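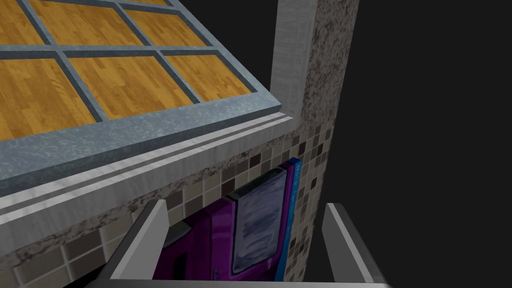 Fig. 1. Wood-look panels and gray ledge, from below.

Section 4: Setting up the Gundton pitching machine

Read section 3 first if the legs aren't on yet. Two people for the lift. One can do the rest.

What you need out of the bag
Tripod with the three rubber feet
Machine head, wheel guard on
Power cord and the yellow extension
Hex key (taped under the feed chute, put it back there)
Bucket of dimple balls
Tape measure
L-screen

4.1 Placing the machine

1. Tripod down at the pitching mark. Front leg points at home plate.
2. Measure from the back point of home plate to the release end of the chute. 47 feet for the younger group. Write it on the sheet if you use anything else.
3. Push each foot down hard. On turf, use the flat plates. On dirt, spikes.
4. Lift the head on to the tripod. Pin goes through from the left. You should hear the click – no click, take it off and start over.
5. Snug the collar by hand, then quarter turn with the hex key. No more than that, the last collar got stripped.
6. L-screen in front, opening on the feeder's side. Chute lines up with the gap, not the padding.

CAUTION: Never lift by the wheel guard. Lift by the frame bars only.

4.2 Power

1. Speed dial at zero BEFORE you plug in.
2. Run the cord behind the machine and around the outside of the cage. Not across the batter's side.
3. Plug in, switch on, wait for the wheel to come up to speed. 9 seconds on the new motor, longer on the old one.
4. Listen. Steady hum is fine. Rattle or a scraping noise – off, unplug, check the guard screws.

NOTE: Old motor has a black switch and no light. New motor has the green light. Dials are not the same! Settings in 4.4 are for the new one.

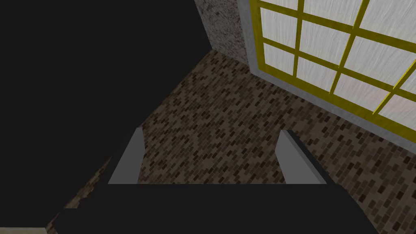
Prulell Baseball Club | Equipment and Batting Cage Crew

4.3 Aiming

No batter in the cage for any of this. Helmet on for whoever is picking up balls.

1. Dial to 3. Loosen the tilt knob half a turn.
2. Feed one ball. Watch where it crosses the plate, not where it hits the net.
3. High? Tip the head down one notch. Low, up one notch. Tighten the knob again before the next ball, every time.
4. Left or right: loosen the swivel lever, nudge, lock. Small moves.
5. Keep going untill you get five in a row in the zone.
6. Mark the tilt notch with tape so the next group doesn't have to do it all again.

If balls are all over the place, it's usually the balls. Don't mix worn ones with new ones, and no leather balls with wet seams. Still wild after swapping the bucket, go to 4.6.

4.4 Speed settings (new motor)

Dial 3 – 38 mph. Start here, all groups.
Dial 4 – 47 mph. Coach's call.
Dial 5 and up – older players only, and move the machine back first.

Change speed, re-aim. Yes, each time. A faster ball comes in higher and the tape mark is no good any more.

CAUTION: Turn the dial only while the wheel is spinning and the chute is empty.

4.5 Feeding

1. Hold the ball up so the batter sees it.
2. Wait for the nod.
3. Bring it down to the chute and let go. Don't push it in.
4. Fingers stay outside the red line on the chute. Sleeves too, and lanyards go in your pocket.
5. Anybody walks in the cage, stop feeding and hit the switch. Wheel keeps turning for a while after power's off so stay clear.

4.6 Quick fixes

Wheel won't start: check the breaker on the wall box, then the reset button underneath the motor. Press once. Trips again, leave it off and tag it.

Ball sticks in the chute: power off, unplug, wait for a full stop, then push it back out from the wheel side with the dowel. Never your hand.

Speed drops between pitches: feeding too fast, or the extension cord is the thin one. Use the yellow cord.

Head sags: tilt knob is worn. Spare is in the Yao box, part 364, top tray. Log it when you take it so it gets reorderd.

4.7 Packing up

1. Dial to zero, switch off, unplug. In that order.
2. Let the wheel stop, wipe it with a dry rag. No cleaner on the rubber.
3. Head off first, then fold the tripod.
4. Hex key back under the chute.
5. Coil the cord loose and hang it. Count the balls back into the bucket.

From October the machine lives in the Paniritz shed, bottom shelf, cover on. Key and sign-out sheet: Haoran Song, before 6 p.m. on practice days.

Section 5 covers the auto-feeder. Don't fit it until you've done 4.3.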